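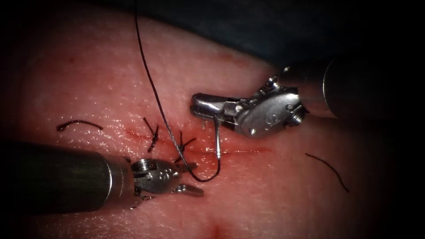 Who can take part in the Aklow scar care study?

Adults aged 18 or over who have had a stitched cut or a planned skin incision closed at a clinic, with the stitches removed no more than 37 days before enrollment. The scar must be on the arm, leg, or trunk. Face, hand, and foot scars are excluded.

## Purpose

The study compares two home routines for a healing scar: plain petroleum jelly, and a silicone gel sheet worn overnight. Both are sold without a prescription. The main measure is scar thickness at the end of follow-up. Secondary measures are itch, color, and stiffness. We plan to enroll 100 participants, assigned at random to one of the two routines.

## What you will do

- Attend 2 visits at the Howlader building, one at enrollment and one at the end of follow-up.
- Apply the assigned product every evening and record the time in the paper diary.
- Rate itch once a week on the printed scale, before applying anything.
- Keep the scar covered or use sunscreen outdoors.

Each visit includes a thickness measurement by ultrasound and a short questionnaire. No blood is drawn and no tissue is taken. Do not apply any product to the scar on the day of a visit.

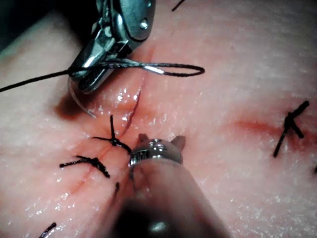

Crescencio Bermúdez wrote on the pilot feedback form that the diary was easy to keep up with but the gel sheet would not stay on behind the knee, and asked for tape to be supplied. Paper tape is now in every kit – one roll per participant, with refills at the front desk.

## Exclusions

You cannot enroll if any of the following apply:

- open or infected wound at the site
- known allergy to silicone or adhesive
- steroid injection into the scar at any time
- previous keloid
- enrollment in another skin study

## Payment

Participants who complete both visits and return the diary receive $400, paid by check after the second visit. Parking is free in the Troster lot. Product and tape are supplied.

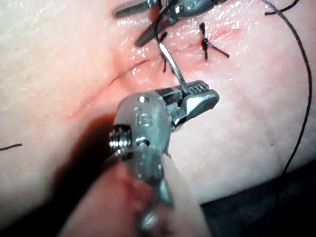 What happens if I miss an evening?

Leave that line of the diary blank and carry on with the next evening. Do not apply twice to make up for it. Missed evenings do not affect payment.

## How to apply

Call the study desk and ask for Thoa Vi, or leave a form in the Sonent box at reception. Have the date of your stitch removal ready. Screening takes place by phone. Enrollment closes at the end of March – forms received after that will be held for the next round.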